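Clearing a Shared Worktable: Frequently Asked Questions

Who is this page for?
Anyone who uses a table at the Kustcombe workrooms and has to clear it before the next group comes in. Most of the questions reached us after the June move.

Where do I start if the whole table is covered?
Start at one edge and work inward. Take the long or bulky pieces off first, then anything flat that has slid underneath. Dark pouches and folded cloth are easy to miss in poor light, so switch on the table lamp.

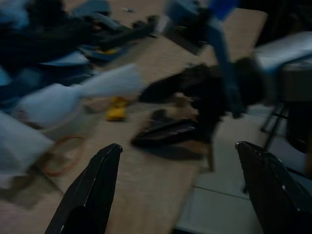 Wipe each section as you clear it. If you leave the wiping until the end, you will have to move everything twice.

Do I need to sort things before they go in a box?
No. One open cardboard box per table is fine for the first pass. Put in tubes, caps, rulers and small meters together and sort them later at the Desano shelves. Turn off anything with a display. Keep paper if there is writing on it. 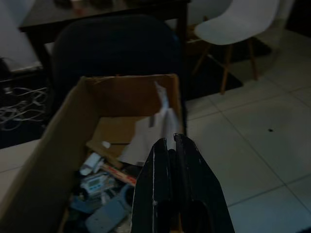
A mixed box, with small items in the lower part and crumpled paper to one side.

How full can a box be?
The flaps should close flat. Shelf boxes are 42 cm long, so longer items go in the rack by the door.

What goes in the trash and what gets recycled?
Empty cans and clean cardboard are recycled. Used tissues go in the trash. Clear plastic bags can be kept if they are clean and not torn. Foam blocks are saved for packing. Check inside small boxes before you flatten them.
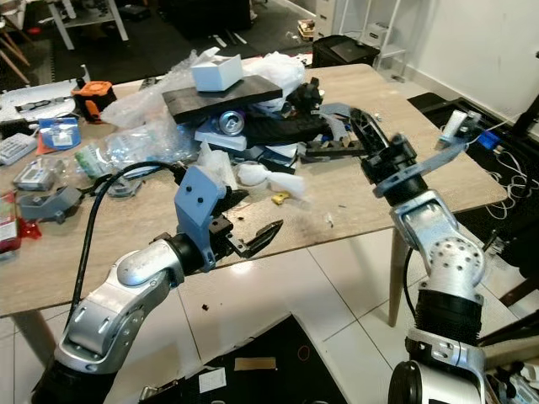 Hendrik Mathebula
Workroom Coordinator, Kustcombe

What about crumbs and small debris?
Brush them into a dustpan after the larger items are off. Please don't sweep them onto the floor.

I found something that isn't mine. Where does it go?
Label it with the table number and leave it on the Csizmadia cart. Items are held for 2 weeks.

Page updated December 2025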